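Workshop Tips: Keeping a Desk in Order, from the Sivau Tidy Desk Study

Published by the Household Methods Section, Wivuven
21/07/2021

The following advice draws on the Sivau study of how robot arms pick up, move and put back ordinary desk items. The study recorded 3141 attempts at small tasks with pens, cups, clipboards and lamps. Many of the conditions that made a task easier for a two-finger gripper also apply to a home office, a sewing room or a workbench.

Cups and markers

Use a cup with a wide mouth and leave space between the markers. In the first round of 500 attempts, crowded cups accounted for most failed grasps, as neighboring caps were caught together. Four markers to a small cup gave good results. Store markers with the caps on. 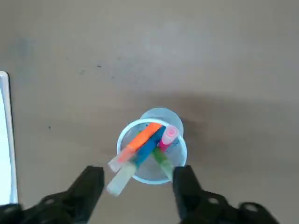

A light cup will slide or tip when a marker is pulled out at an angle. Place a thin rubber ring under the base, or put a few coins in the bottom. Lift the marker straight up until it clears the rim before moving it sideways. The Sivau method uses the same two-stage motion, and spills fell in all later rounds after it was adopted.

Work surfaces

Cover the table with plain brown paper, pulled flat and taped underneath. Paper of one color made small objects easier for the cameras to find, and users at the Flevau workshop reported the same benefit when looking for pins and screws. Replace the sheet when creases begin to catch the edges of flat items.

Clipboards should lie flat with open space on every side. A clipboard pushed against a wall or a lamp base is difficult to lift by hand and was seldom lifted at all in the study.

Lamps and cords

Set the lamp beside the writing area and tilt the shade toward the page. Coil any spare cord close to the base, away from the path of the hand. In 205 attempts carried out with a cord lying across the work area, completion times rose noticeably.

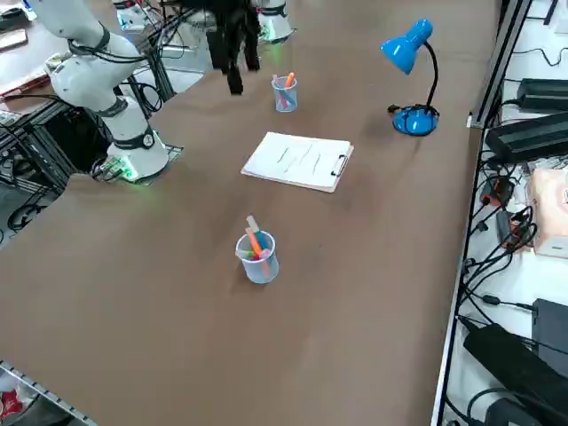 Should cups be kept in the same place every day?

A fixed place is helpful but not required. The study moved the cups between attempts, and results held steady provided that a hand's width was left open around each cup.

The printed version of these tips is available from the Ung reading room on request.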